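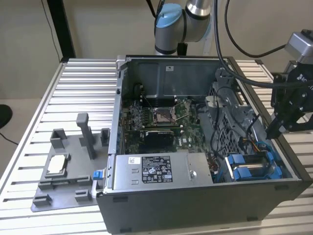

Crafts > Sewing > Machines > Treadle machines

Wollano treadle machine

The Wollano is a household sewing machine driven by a foot treadle. It was made in the town of Lovdale by the Jikov works, which before had produced only parts for weaving looms. The machine makes a lockstitch and uses a long shuttle in place of a round bobbin case.

In total 3,215 machines were built, in three versions. The first has a plain iron table. The second received a folding wooden cover and two drawers, and the third has a slightly larger hand wheel. A complete machine with its stand weighs about 80 pounds. Needles were sold in packets of 20, and they are shorter than modern needles, so a modern needle can hit the shuttle.

Production ended when the works was bought by the Rawashdeh company, which kept only the repair shop. The leather belt is still easy to replace, but shuttles are hard to find.

Contact us | Copyright Lovdale Sewing Encyclopedia | Back to top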